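Pose tracking drops out over plain tabletop
Project: Trultia / tracker
Status: Open
Opened by: Wendy Rudd, June 30, 2018

Symptom: visual odometry on the hand-held gripper loses lock during slow passes at low height. Pose freezes, then jumps when features come back. Replay of the same recording gives the same dropout, so timing on the capture machine is ruled out.

Build is the Grotton branch with the default config. Feature budget 100 per image, minimum 15 tracked before the state goes to LOST. Log at the point of failure:

track: 93 candidates, 4 inliers after RANSAC
state: OK -> LOST
map: relocalise requested, no match

Candidates are not the problem. The detector fires all along the wood grain, but one stripe looks much like the next and the matches slide sideways. Fingers are open with nothing between them, so there is no object to hold on to either. 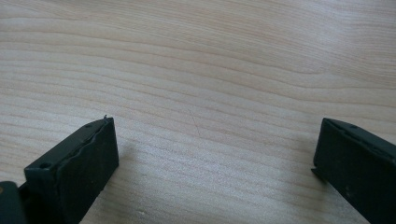 Ông: are you masking the fingers? Corners on the gripper move with the camera, so they vote for zero motion. With so few good matches on the table they can win the RANSAC step. Check that mask_static is set in the tracker config and not only in the viewer, as the two were split in February.

Checked. It was set in the viewer only. With the mask on in the tracker, the false zero-motion solution has gone, but the state still goes to LOST at the same point in the replay. Lowering the minimum inlier count keeps it in OK and lets the pose drift along the grain, so I have put that back.

Next: carry the pose on IMU alone through the gap and relocalise on exit. The Gamico driver already publishes IMU data, but its timestamps are on a different clock - needs an offset before fusion will accept them. Leaving this open until that is in.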